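Sweeping season

Friday, August 21, 2020

I keep promising a proper club update and then not writing one, so tonight I made a big pot of coffee and sat down. It's long. Get a snack. We're now deep into the sweeping task, which means I spend my evenings thinking about dirt a lot more than I ever planned to!

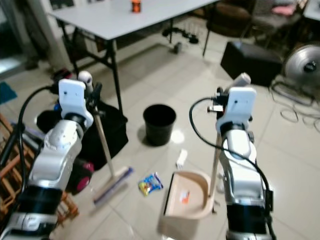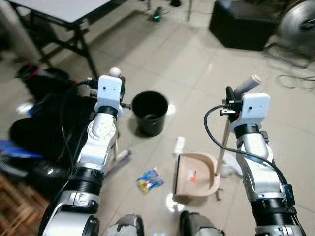 What I really want to talk about is how hard it is to get a bunch of students to agree on what "clean" means. We have been arguing about this since June. The Kuker rules (the Kuker is the student competition we're signed up for, and if you've read this blog before you are sick of hearing about it) say the floor has to be "cleared of litter" and the litter has to end up in the bin. Fine. But is a thing cleared when it's in the dustpan, or when it's in the bin? Hooman Abbasi, our team captain this year, is firmly on the side of the bin. I'm softer. I look at something like that little scrap already sitting in the pan, with the snack wrapper still out there on the tiles, and I want to give half a point! Half the room agreed with me and the other half made noises. So we wrote to the organizers and got back one very polite paragraph that said to read the rules again.

So it's the bin. Okay. That makes the whole run longer, and it means the hand with the dustpan has a second job after the sweeping is over — lift the thing level, carry it over, tip it. Carrying it level is the part that eats our time. The students on the arm group wrote the first version so that the pan got lifted like a spoon full of soup, super slow, and the run took forever. Then they sped it up and everything slid out the front. Now we're somewhere in the middle and I would say it's good on a good day.

The vision group has the wrapper problem. Paper is pretty easy against a light floor if it's colored, and a mess if it's white, and you'd be amazed how much litter is white. Tissues! Receipts! The backs of stickers! The shine from the ceiling lights makes it worse, too. For a couple of weeks our code was calling every bright spot on the tiles a piece of paper, so we had a very serious machine trying to sweep up a reflection. One of our first-years laughed so hard she had to go stand in the hallway. The fix was to compare what the camera sees from two different head positions, and if the "paper" moves with the head then it's light and you leave it alone. She wrote that, by the way, the one who was laughing. Took her a weekend.

The practice litter is a whole subject of its own. The rules list only says "common household items," so people bring whatever they had for lunch. Crinkly wrappers are the worst because they spring back open and change shape after every stroke. I asked everybody to bring the same brand so we could at least compare one night to the next, and I got zero cooperation. Fine, call it variety.

Money stuff, because people asked in the comments last time. Entry for the Kuker is 400 dollars per team, and that comes out of our regular budget. On top of that we got a 1000 dollar grant from the Kazemi fund at school, and I am still a little giddy. Most of it is going to travel, if there is travel. The final is supposed to be at Grarngate but they've said it could move online, where every team would send in a single unedited run. I kind of hope for online, and the students absolutely do not. They want the trip. They want the hotel with the waffles.

We have 15 students signed up now and eight of those come every single time, and I've quit worrying about the rest. Some of them do their part from home and that's working better than I thought. The simulator we use, Zolbridge, runs okay on an older laptop if you turn off the shadows (if you're one of my students and you are reading this: TURN OFF THE SHADOWS). The trouble is that a broom in Zolbridge is basically a stiff board on a stick. It doesn't bend or drag or catch on anything. So you get a beautiful stroke at home, you bring it in, and the head chatters all over the grout lines. We've started calling the home version "the brochure."

Best moment this month was last week. We did a full run with no one touching the keyboard, sweep, scoop, carry, dump, in nearly 8 minutes. The limit is ten! There was a lot of yelling. Then we ran it again to get the log and it missed the wrapper by a mile and pushed clean air into the dustpan, very carefully, over and over. Hooman wrote both times on the whiteboard anyway and put a frowny face next to the second one.

Next up is stroke order. Right now it goes after the nearest piece first, and I think it should start at the far side and work everything in toward the pan, the way my grandmother did a kitchen. The arm group says that's more reaching and more chances to tip the balance. They could be right. We're going to try it both ways on Tuesday, same litter in the same spots, and I'll post the times when I have them.

Also we could use another broom, if any local folks have a spare one with a wooden handle. The bristles on the old one are shot.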